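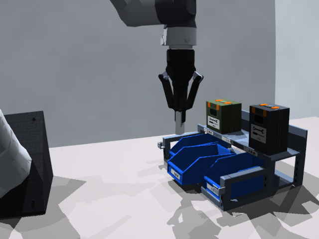

Cenik vs. Varma parallel gripper in sim, before I spend real money

Posted by slowtorque, 28 August 2023
4 min read

We use cookies to keep you signed in and to remember your forum settings. Accept | Manage

slowtorque
Hi all, long post, so get yourself a coffee. I've been putting off the gripper decision since February and I finally sat down and did it properly in simulation. The job is plain enough: reach over the rack, pick one of the battery-style boxes off the top shelf, set it on the table, put it back. Small blue bins sit lower in the rack and the gripper has to stay out of their way.

I ran 100 picks with each gripper, same arm, same Surnex controller, same speeds. The Cenik dropped or missed 13. The Varma dropped or missed 35, so 65 good ones, and I was really surprised, because I've had a Varma on my bench for ages and I'm fond of it. Most of its trouble was with the black box, the bigger one that hangs over the right rail. The fingers would touch down fine and then the box would slowly tip toward the overhang as the arm lifted.

I'm leaning Cenik, but I'd love to hear from anyone who has run either one on real hardware with boxes of this sort. I've only ever used mine for light stuff!

bracketbarn
Lovely write-up, and thank you for giving the misses along with the hits. I'll be the grump though. A box tipping during the lift sounds to me like your grasp point is off from the center of mass, and that would hurt any gripper with a short pad. Did you pick the same grasp point for both? If the Cenik has the longer pads it could be covering for a bad grasp, and then you're paying for pad length when you could move the target over a bit for free.

slowtorque
Same grasp point for both, yes, centered on the box as drawn. I hadn't thought about where the mass sits. I left it at whatever the importer gave me, which I suspect is the middle of the bounding shape. Hmm.

papa_encoder
I've had the Varma on a real arm for a good long while now (moving heavier things than yours, mostly), and I'd buy it again tomorrow. I don't trust contact friction in sim one bit. When I first modeled my cell the thing couldn't hold a block of foam, and the real one picked that block up all afternoon without a fuss. Before you rule it out, raise the finger friction a little and see how quickly your 65 changes. If it jumps, your test was measuring a slider in a settings menu.

bracketbarn
I agree with half of that. Friction matters, but both grippers had the same setting, so the gap between them still tells you something. It may be smaller in real life. I doubt it flips.

papa_encoder
It can flip. Pads are different rubber! Giving them both the same number is exactly the part I'd complain about.

nightshift_moth
Butting in on a different matter, sorry. How are you coming down on the rack? From straight above, with the fingers pointing at the table, I'd worry about clearance more than grip. The two boxes sit side by side up there, and the black one is a little forward of the green one, so an open finger has to find room between them. I lost a week to that on a Drallura arm. I ended up approaching at a slight tilt and opening the fingers only as wide as I needed, and my collisions went away. The planner will happily tell you a path is fine when there's barely any air in it.

slowtorque
Straight down, fingers wide open, guilty as charged. I went back through the logs last night and five of the Varma misses were a finger brushing the green box on the way in. That's a clearance problem and I shouldn't have put it on the gripper. The other thirty are still tips and slips.

nightshift_moth
That's a fairer picture then. Try a partial opening and rerun both. I'd also add a short pause after the fingers close, before the lift starts. My Surnex reports "closed" a hair early, and yours may do the same.

Enjoying this thread? Get the best of the workshop board in your inbox. Sign up for the newsletter.

slowtorque
Okay, here's my plan. Separate friction values for the two sets of pads, a proper mass offset for both boxes, partial opening, and the pause. I've set up 519 runs across the combinations and it's chewing through them while I make dinner. I still think the Cenik comes out ahead, but papa_encoder, if I'm wrong I'll say so right here and the Varma stays on my bench.

papa_encoder
Deal. Post the friction numbers too, please, even the ugly ones.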